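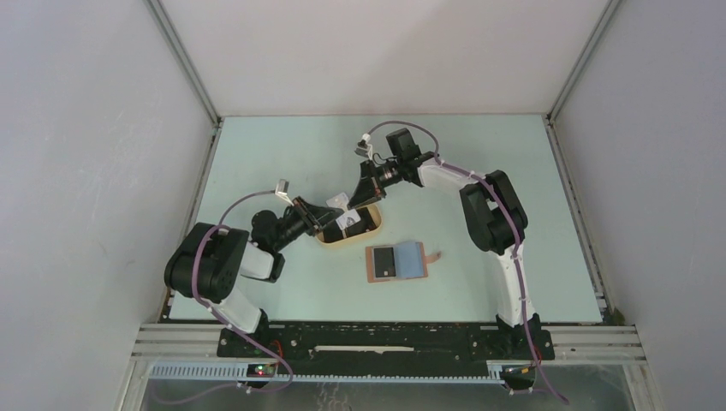
29/10/2024

Went out to Doherty this morning to see the barn again before we sign. It looks smaller with the tables out. They say it holds 63 seated, and our list is at that number if my aunt's side all come, so there is no room for anyone who forgets to reply. I asked about heating. They have two units and will bring in a third if it drops below freezing.

The ceremony will be at 5 and dinner at 7. I wanted it earlier, for the light, but the Jekumari people can't finish the flowers before the afternoon. Their quote came back higher than last time. I cut the arch down to one side and kept the table pieces - marigolds and some kind of white filler I can't remember the name of.

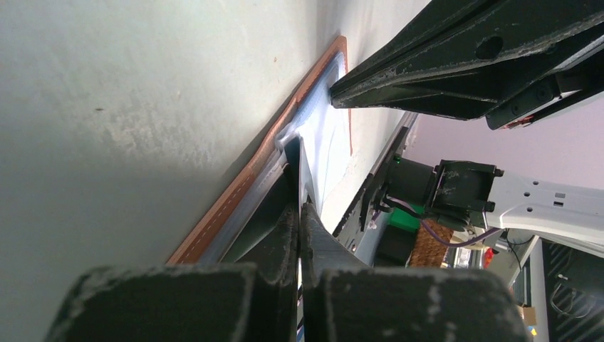 Mom called at lunch about the henna night. She wants it at her house and she wants to cook, for everyone, the day before the wedding. I said we could order from Trodora and she went quiet, so I suppose she is cooking. I will ask my cousins to come early and help with the rice.

The chairs are still not settled. Nuvwood has the plain ones in stock but the gold ones are out until the end of November. Plain is fine with me. He would like the gold. We said we would decide tonight and then watched a movie instead. 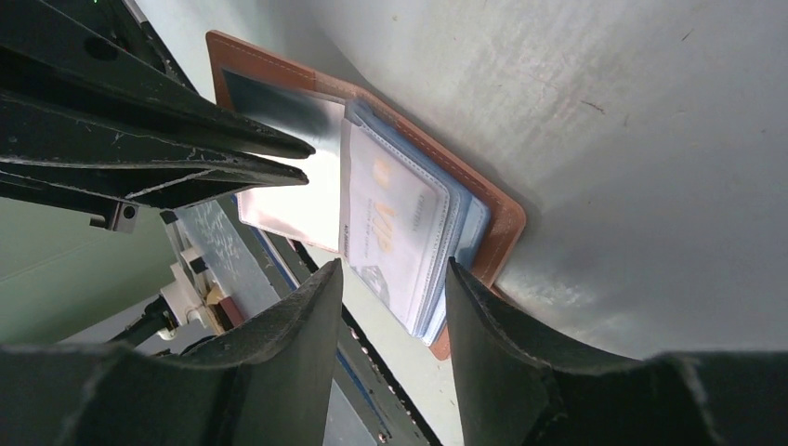
Seven replies still missing. I will start calling people tomorrow evening. Also need to get the hem on the red skirt taken up, pay the deposit on the barn, and find out if the drummer needs his own parking spot.

Tired. Bed early.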